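Water heater flush every year: worth it or a racket?
Home Systems board > Plumbing and Hot Water

tinpail_dave

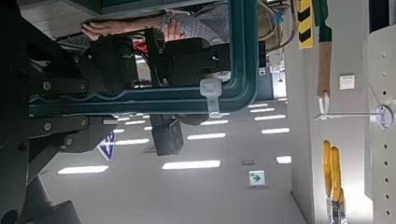
My water heater is a Nillard tank, 50-something gallons, in the garage since before we bought the place. The outfit that services it, Jangate, wants $318 a year for a "hot water protection plan." As far as I can tell that buys one flush, one look at the anode rod and a sticker. The last visit took less time than my lunch. When I asked why the rod needed looking at again so soon, the tech pointed at the bolt heads on the burner cover and told me they'd seize if they weren't turned every year. I've looked at plenty of round bolt heads on black plates, like the ones in the photo, and I can't tell by eye whether they're about to seize, so I doubt he can. Does anybody have a reason to pay for this that doesn't come from the person selling it?

mopsink
You can flush it yourself with a garden hose. Shut off the gas or the breaker, shut the cold, open a hot tap upstairs, drain a few gallons until it runs clear. I wouldn't pay anybody $318 for that.

LaksteadLou
Depends on your water. I'm in Lakstead and ours is hard enough to leave rocks in the kettle. Skipped flushing for 5 years and the tank sounded like a popcorn maker. Replacement was $1,774 installed. I pay for the plan now and don't lose sleep over it.

tinpail_dave
Sorry about the tank, but how do you know the flushing would have saved it? How old was it?

LaksteadLou
Thirteen.

tinpail_dave
So it died at the age they die.

LaksteadLou
Popcorn noise is sediment. Sediment is what you flush. I don't know what else you want.

tinpail_dave
Two of the same tank on the same water, one flushed and one not. I know I'm not getting that. But everybody in this trade quotes the one that failed and never the neighbor's that ran 20 years untouched.

grommet_hill
I did service work for a long time, mostly boilers, some tanks. The rod matters more than the flush. Once it's eaten down to the wire, the tank is next. On city water I'd check it every 3 years, sooner if you have a softener. Yearly is overkill for most houses. The bolts thing is nonsense, he was filling the silence.

mopsink
Disagree on the rod. On an old tank you can spend an afternoon with a breaker bar, get it loose, and start a leak you didn't have. If it's never been out, leave it.

grommet_hill
He's already paying to have it looked at, so presumably it's been out.

tinpail_dave
Presumably! The paperwork says "anode: OK" every time. Same two words in the same handwriting. I never saw it come out and there isn't a lot of ceiling above that tank to pull it into.

grommet_hill
Then ask to see it. If the sealant around the head is old and crusty, it hasn't moved.

hot_side_left
We used Hồ, the small two-truck shop, for a one-time visit last July. No plan, they just bill you for the hour. The woman pulled the rod, laid it on the driveway and let me look at it. I'd pay for that before I paid for a sticker. Also test your relief valve, which is the part I'd worry about and which hasn't come up once in this thread.

mopsink
Testing an old relief valve is a good way to get one that drips forever.

hot_side_left
If it drips after you test it, it needed replacing. It's a cheap part.

LaksteadLou
For the record, my plan covers the valve.

tinpail_dave
Mine covers "inspection of" the valve. Read your fine print.

LaksteadLou
OK, I read it. Inspection of. Still keeping it.

tinpail_dave
Went out with a flashlight after supper. The sealant on the rod head is painted over, same paint as the top of the tank, not a crack in it. I've got a call in to Jangate asking what "OK" meant. Not flushing anything until I hear back.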